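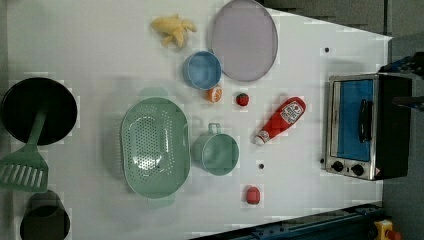

I've wanted to write this up since July, when I finally got my first proper go at teaching a robot by driving it myself. I came home grinning and talked about nothing else through dinner!

The set-up at Naseck is simple enough. You hold a small controller, the arm copies your hand, and everything it does gets recorded so that a learning program can have a go at copying you later. They call each run a demo, and the kitchen set (the one I was on) is meant to end up with 3000 of them. It stood at 553 when I sat down.

My job was the ketchup bottle. Easy, I thought, I pick up bottles every day. Well! Your own hand does so much without asking you. With the controller I had to think about the height, then the angle of the wrist, then how far to close the fingers, and my first 4 tries were so jerky that we binned them.

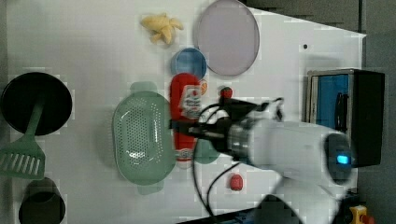
Lining up over the ketchup, gripper pointing left.

What helped most was slowing right down just before the grasp and then closing in one clean movement. If you dither, the robot learns to dither too, and I love that – it picks up your bad habits along with the good ones. I also got into the way of looking at the fingers and forgetting about the rest of the arm, a bit like watching the road and not the bonnet.

By teatime I could do a decent run without holding my breath. I'm going back for the Hekari sessions, where you move the arm by hand, and I can't wait to compare the two.

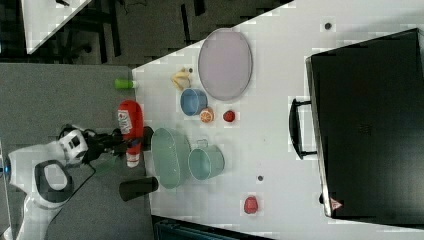

Do you need to be able to code to do this?
Not for the driving part. Patience and a steady hand matter far more, and I picked up the controls in one afternoon.

198 likes · 4 comments · Share
Contact | © Small Hours Workshop | Back to top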